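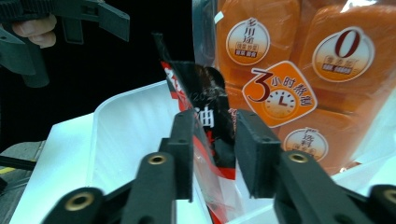 Why collect demonstrations with a hand-held gripper when the arm itself can be driven by remote control?

A hand-held gripper lets the demonstrator feel the load. When the pads close on a sealed pack, the fingers report slip and stiffness straight to the hand, and the grip gets corrected before the recording shows any error. Remote control without force feedback removes that information, and demonstrators make up for it by squeezing too hard or moving too slowly. Both habits end up in the training data.

The rest of this item covers changes to the packaged goods protocol at the Homham bench, effective 25 March 2023. The Kunmont bench stays on remote control for now and should follow the October guidance until its wrist cameras have been recalibrated.

Grip placement

Crimped film packs are to be taken across the body, below the top seal. Grasping by the seal is easier to demonstrate and gives a clean lift, but the policy trained on seal grasps did poorly when the pack was lying flat or the seal was folded under. Demonstrators should close until the film creases at the pads and then stop. If the pack visibly bulges above the pads, the grip is too tight and the episode should be marked for review.

Printed film is a known source of trouble for the depth estimate. Bright streaks from overhead light move across the wrapper as the wrist turns, and the tracker sometimes treats them as edges. Do not try to avoid this by holding the wrist stiff. Natural wrist motion is wanted, and the Ernness filter now drops most of the false edges in a second pass. The filter settings are in the shared configuration and should not be changed locally.

Large clear bags with several items inside behave differently. The contents shift, the outer film slides over them, and the center of mass is rarely where it appears to be. A bag should be approached slowly for the last part of the move, closed on, held for a short count, and only then lifted. The hold gives the contents time to settle and gives the segmentation script a clear boundary between grasp and lift.

White bins

White containers remain in use, although exposure has been a recurring complaint. A bright bin wall fills much of the wrist view during a pick, and automatic exposure then darkens everything behind it. Exposure is now locked before the first episode of a session, using the calibration card at the bottom of the bin. Remove the card before recording. Two sessions were lost last autumn to a policy that had learned to look for the card.

Two-handed episodes

Two grippers may be used where the task calls for it, such as steadying a bag with one while the other takes an item lying against it. The following applies:

Both units are started from the same trigger, so that the clocks agree.

The idle gripper stays still when it is not needed. It may remain in view of the other camera.

The gripper that makes first contact is entered in the log as the lead. If contact is simultaneous, enter the right.

Hands on the handles can appear in the recording. They are masked during processing, and demonstrators do not need to change how they hold the tool to hide them. Gloves are still not permitted, as they change the trigger feel and make the masks less reliable.

Session length

A session is 14 episodes per item, followed by a rest. The earlier arrangement ran until the storage card was full, and review of those recordings showed a steady drift toward shorter approaches and earlier release. The target for the current set is 500 accepted episodes. Rejected episodes are kept in a separate folder and must not be deleted; the Wijesinghe comparison uses them as negative cases.

An episode is rejected for any of these: a dropped item, a regrasp without a pause, loss of tracking for more than six frames in a row, or a second item touched before the first has been released. A regrasp with a clear pause is acceptable and useful — the policy needs to see recoveries as well as clean picks.

Remote control comparison

The Kunmont bench will repeat part of the same item list by remote control. The purpose is to find out how much of the difference in grip force comes from the interface and how much from the items. Demonstrators there should use the same grip placement rules, the same bin type, and the same session length. The latency setting is fixed for the whole comparison. Should the link drop during an episode, discard the episode and restart from the home position.

Maintenance

Pads are to be wiped before each session and replaced when the surface looks polished. Film packs leave a thin residue that lowers friction by a surprising amount, and the effect is easy to miss by hand because the demonstrator compensates for it. Check the finger pivots for play at the same time. A loose pivot shows up in the data as a small offset between the pads at closure, and it cannot be corrected afterward.

The revised log sheet has a new column for pad condition. Old sheets can be used until they run out, with the pad condition written in the margin.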